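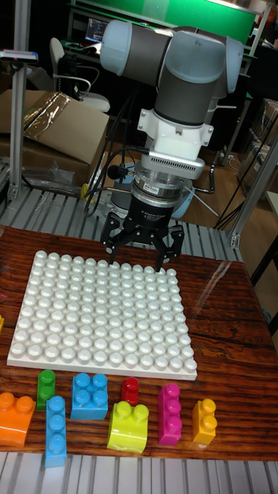 Home | Projects | Wiki | Maps | About

Building Plerura: my worldbuilding project report
Reading time: 4 min

For my independent project I made up an island and then wrote a wiki for it. The island is called Plerura, and by the deadline it had 20 articles, one hand-drawn map and a port town that I got way too attached to (sorry, every other town).

I started with the map, which my advisor had warned me against, and I sort of see why now. I drew a gorgeous river running right across the middle and then had to spend a week working out how it got over a mountain range. In the end I moved the mountains. It's my island, I can do that!

The port is called Kirkon. It has 2,000 people and lives on salt, and almost everything else on the island grew out of that. Salt needs carts, carts need a road, and the road needs somebody to charge a toll on it – so now there's a toll house at Sketer, and a family that has owned it for 216 years and is very smug about it. I never planned the toll family. They showed up while I was writing the road article and ended up with the longest page on the wiki.

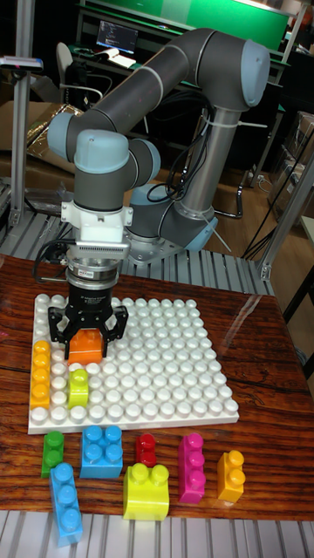 The hardest part was keeping the dates straight. I had four different calendars at one point, one for each region, and I kept forgetting which one I was using. The harbor fire in Kirkon happened before the harbor was built, at least according to my first draft. I cut it down to a single calendar that starts with the opening of the salt pans, and went back through every article to fix the years. Boring work, but the timeline page finally makes sense.

I also wrote too much about kings. When I reread the early pages I couldn't tell you what a regular person on Plerura ate for breakfast, so I added pages on food, market days and fishing boats. Those were the most fun to write, and my classmates asked way more questions about the smoked eel than about the succession war.

Still on my list: the southern marshes, which are just a blank green patch on the map, and a proper page for the Sketer dialect. I'm hoping to have both up in March.

Posted 2018-01-26

Contact | © Plerura Wiki Project | Back to top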